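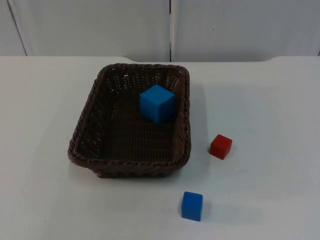 4. Recording Your First Task (Cubes to Basket)

Do this one before you try anything of your own. Cubes and a basket, two follower arms, two leader arms, one person driving. It's easy to do badly, so it shows up bad habits early.

You should already have finished section 3 (calibration). If the arms sag or twitch when you touch the leaders, go back.

4.1 What you need

- Jirkard two-arm kit, both followers clamped and powered
- Both leader arms plugged into the Gedel control box, ports L and R
- Table camera and wrist cameras, all showing live in Sakura
- Basket with low sides. Woven is fine
- Three cubes. One red, two blue, one of the blues bigger than the others
- Foot pedal (optional, but get one)

Note: Gavalas sells a cube set but any light cubes will do. Don't go wider than the gripper opens. 65 mm is the limit, 55 is comfortable.

4.2 Setting the table

1. Clear everything off. Mugs, screwdrivers, tape. The model learns the mug too.

2. Put the basket left of center in the table camera view. Long side front to back if yours has a long side.

3. Put the cubes to the right of the basket. Leave gaps between them, enough for a gripper finger to get down on either side.

4. Turn the cubes a bit. Not all square to the table edge. A different turn every episode.

5. Check the table camera view in Sakura. Whole basket, all cubes, back edge of the table. Lock the camera mount and then leave it alone for the whole session. If it gets bumped, start a new session, do not nudge it back by eye.

6. Lights on, blinds down. Same for every episode.

Caution: Keep hands out of the work area once the followers are live. The followers copy the leaders with no soft start. If a leader is lying on its side when you enable, the follower goes there, fast.

4.3 Start position

1. Hold both leaders in the home pose (elbows up, grippers open).

2. Press ENABLE on the control box. Wait for the two beeps.

3. Move each leader slowly through a small circle. The follower should keep up without jerking.

4. Bring the left arm in over the basket, right arm back and off to the side. Only the arm doing the job should be anywhere near the cubes. 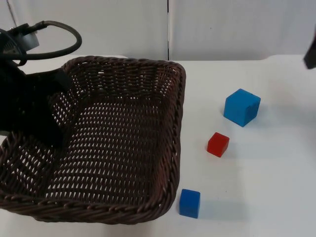
5. Look at the cable on each arm before you go on. It needs a loose loop, enough slack for full reach, not so much that it drags over the basket. Re-clip if needed. Power off first.

6. Work out which arm takes which cube and write it down. Stick to it. If you grab the red one with the left arm in one episode and the right arm in the next, you'll need a lot more episodes to get anything usable.

Note: the left arm can block the table camera's view of the basket floor. OK for a second or two. Don't park it there, the camera has to see what's inside at the end of the episode.

4.4 Recording an episode

1. In Sakura, open Sessions > New. Type the task sentence. Keep it plain: "put the cubes in the basket". Same wording every time, the software treats a changed sentence as a new task.

2. Set max length to 55 seconds. You want to finish well inside that.

3. Press the pedal once (or the space bar). Red bar across the top = recording.

4. Wait one breath. Then move.

5. Go in from above. Bring the gripper down with the fingers on either side of the cube, level with the middle of the faces and not the top edge.

6. Slow down for the last bit. Watch the wrist view here, not the table. You want to see the finger come up along the side of the block without shoving it.

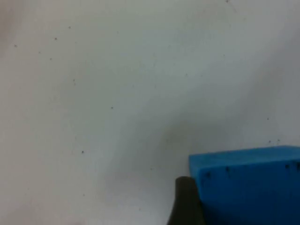 7. Close gently. Soft cubes will squash if you squeeze the leader all the way, and the squeeze gets recorded like everything else. Stop when the cube stops sliding.

8. Lift straight up, clear of the rim, then across. No dragging over the weave, it catches.

9. Lower into the basket. Open. Don't drop from height, cubes bounce out.

10. Back off upward before moving sideways.

11. Repeat for the other cubes, same order each time.

12. Return both arms to home. Press the pedal again to stop.

13. Press K to keep or D to discard. There's no undo on D.

Caution: If anything goes wrong, let go of nothing. Press the big red STOP with your free hand or the second pedal. Dropping the leaders drops the followers onto the table.

4.5 Keep or discard?

Keep it if:
- all cubes ended in the basket
- one small correction on the way, e.g. missed by a little and re-aimed. These are useful, the robot needs to see recoveries
- a cube slid a bit but you got it

Discard it if:
- you stopped to think for more than 5 seconds
- a hand or sleeve came into view
- the arms touched
- the basket got shoved out of place
- a camera froze (yellow frame counter)

If in doubt, discard. It takes less than a minute to do another.

4.6 How many

Do 65 good episodes to start. Take a break halfway, tired drivers get sloppy and it shows in the data. Move things a little between episodes: cubes anywhere in the right half of the table, basket shifted by a finger width or two. Don't change everything at once in the first batch.

Then train (section 5) and see how it does. If it misses one cube more than the others, record more episodes with that cube in the awkward spots.

Note: some of your episodes should start with one cube already in the basket. Otherwise the robot gets confused if it has to restart halfway thru. Same task sentence, just skip the cube that's done.

4.7 Checking the recording

1. Open the session and click any episode.

2. Scrub all the views together. They should line up: when the finger reaches the cube in the wrist view, it should get there in the table view too. More than a frame or two off means a sync problem, see 4.8.

3. Look at the frame count. At the default rate a normal episode comes out near what you'd expect from its length. Our reference episode is 1,265 frames. Yours will differ, but one with a third of that has dropped frames or was stopped early.

4. Check the gripper trace. Clean open, close, open for each cube. A trace full of spikes is a shaky hand or a loose leader trigger.

5. Export only after you have cheked a handful from the start, the middle and the end.

Note: dust and crumbs on a white table show up well in the wrist cameras. A few specks do no harm. Wipe the table between sessions, and wipe the lens too, with a dry cloth. A smudge stays in the same place in every frame, so that's how you tell one from the other.

4.8 Problems

Follower lags behind leader
Close other programs. Check both arms are on the Gedel box and not on a USB hub.

Gripper closes but cube slips out
Finger pads dirty or too high on the cube. Clean pads, go lower.

Wrist view too dark near the table
The gripper shades its own work area. Raise the overhead light or add a second one from the other side. Don't turn up the exposure in the middle of a session.

Wrist view blurry up close
Focus ring on the wrist camera. Set it with the fingers nearly closed on a cube, then tighten the small screw. Recalibrate after.

Views out of sync
Unplug all cameras, restart Sakura, plug in one at a time. Table camera first. Discard the affected episodes, they can't be repaired.

Pedal does nothing
Click once inside the Sakura window. It only listens when the window is in front.

STOP won't clear
Twist the knob clockwise till it pops out, put both leaders in the home pose, press ENABLE again. If it still won't clear, power off at the box, wait for the light to go out, and restart from 4.3.

Next: section 5, Training From Your Recordings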